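제목: Re: [구형모터사이클] Flumatau 단기통 엔진의 출처 문의

안녕하세요. 지난번 문의에 답을 드립니다.

> Flumatau 175 차대를 한 대 구했는데 엔진 번호 앞에 B가 찍혀 있습니다.
> 제가 가진 자료에는 Flumatau가 엔진을 전부 자체 제작했다고 나옵니다.
> Beaulieu 엔진을 얹은 차가 따로 있었는지, 있었다면 기어박스는
> 어느 회사 것인지 아시는 분 계신가요? 부품을 찾는 중이라 급합니다.

자체 제작이라는 말은 초기형에만 맞습니다. Flumatau는 처음에 2행정 단기통을 직접 만들었고, 공장을 옮긴 뒤로는 Beaulieu에서 4행정 OHV 엔진을 사다 썼습니다. B로 시작하는 번호는 뒤쪽 물건입니다. 크랭크케이스 왼쪽 아래에 주조 번호가 하나 더 있을 테니 그것도 적어서 올려 주세요. 엔진 번호는 나중에 다시 찍은 차가 더러 있습니다.

기어박스는 Rivdale 4단입니다. 같은 시기 Piruletti에도 들어갔지만 킥 스타터 축 길이가 달라서 그대로는 맞지 않습니다. 안쪽 기어와 시프트 포크는 서로 바꿔 쓸 수 있습니다. 클러치 스프링은 Piruletti 것이 조금 더 셉니다. 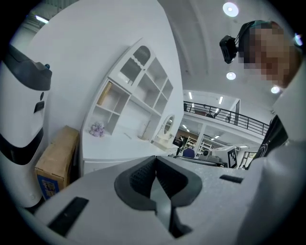 밀라노, 8월

여름에 부품 시장에 갔다가 Rivdale 케이스를 2개 봤습니다. 하나는 마운트 귀가 부러져 용접한 것이었고, 다른 하나는 상태가 괜찮았는데 값이 90유로였습니다. 저는 필요가 없어서 사지 않았습니다. 판매자 연락처는 적어 두었으니 필요하시면 개인 메일로 보내 드리겠습니다.

점화 장치는 마그네토가 원래 사양입니다. 배터리 점화로 개조된 차라면 캠축 끝 덮개가 평평한 것으로 바뀌어 있습니다. 되돌리려면 덮개와 구동 기어를 함께 구해야 하는데, 기어 쪽이 훨씬 드뭅니다. 저는 결국 새로 깎았습니다.

생산 대수는 저도 확실한 숫자가 없습니다. 동호회 회보에는 2000대라고 실렸지만 근거가 적혀 있지 않았고, 남아 있는 공장 장부도 중간이 비어 있습니다. Beaulieu 엔진 차만 따로 집계한 자료는 보지 못했습니다.

기화기 형식 번호를 아시는 분은 이 글에 이어서 답해 주십시오. 제 차는 이미 다른 것으로 바뀌어 있어 확인이 안 됩니다.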